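Old Desktop Teardown: Gallery

Sorneo Repair Room
Updated Sun 18 September

The pages in this gallery cover the desktop computers that come through the repair room to be opened, cleaned and sorted for parts. Most are office machines from the years when every desk had a tower under it. Some go back into use after a cleaning and a new drive. The rest are stripped, and the good parts go on the shelf.

This page is about the inside of the case: the wiring, the memory slots and the metalwork that holds it together. Notes on drives, fans and monitors are on their own pages.

Before opening

The power cord comes out first, then everything else plugged into the back. We press the power button once with the cord out and let the machine sit for 15 minutes. The side panel comes off after that. On older cases it is held by thumbscrews or by a latch, and either one can be stiff. Panels are marked with tape so they go back on the right machine.

Dust is handled outside, with a soft brush and low air. Fans are held still while the air is on.

Cables and connectors

The cables take more time than anything else in a desktop of this age. Power wires are color coded. On the usual supply, yellow is 12 volts, red is 5 volts, orange is 3.3 volts and black is ground. The colors make it easy to see which bundle belongs to the supply and which wires only run to the front panel.

We pull on the connector body and leave the wires alone. The main board connector has a clip on one side that has to be pressed in before it will move. Old plastic clips break easily, and a board with a broken clip can still be used if the plug fits tight.

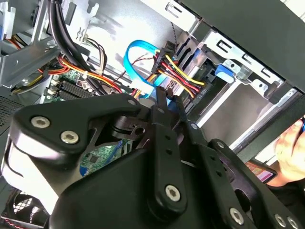
Front panel wires are the small ones, and they are the easiest to mix up later. We write down the position of each plug before it comes off. If the board has printing next to the pins, we copy that too. A sheet with these notes is folded up and kept inside the case until the job is finished.

Cable ties are cut with flush cutters, with the flat side facing the wires. Ties that are not in the way are left where they are.

Memory

Memory comes out after the cables are clear of the slots. Both end clips are pushed down and the module lifts free. Modules go into antistatic sleeves, labeled with size and speed. Mixed sets are tested one module at a time on the Alari test bench, which has a board for each of the older memory types.

Empty slots get a quick pass with the brush. A slot with a bent contact is marked with a dot of paint on the end clip.

Case metal

Stamped steel has sharp edges, mostly around the drive bays and the rear slots. Thin work gloves are kept in the drawer below the bench. Rails and brackets that come out are bagged with their screws and stay with the case. A bracket from one maker's case will rarely fit another, so loose ones are not worth keeping.

Screws are sorted into two trays, coarse thread and fine thread. Coarse ones are mostly for the case and the power supply. Fine ones are mostly for optical drives.

Where the parts go

Working boards are shelved with their processor and cooler left on. Power supplies are tested under load, and any that fail go out unopened with the electronics scrap. Cables in good shape go into the Hermans bins by type. The bins hold 80 cables each, and once a bin is full the extras are sent out with the copper.

Bare cases are stacked by the back door for the scrap pickup. Cases with all their rails and panels are set aside for rebuilds under the Rara label.

More pages

Drives and drive bays
Fans and heat sinks
Power supply testing
Monitors and stands
Finished rebuilds, September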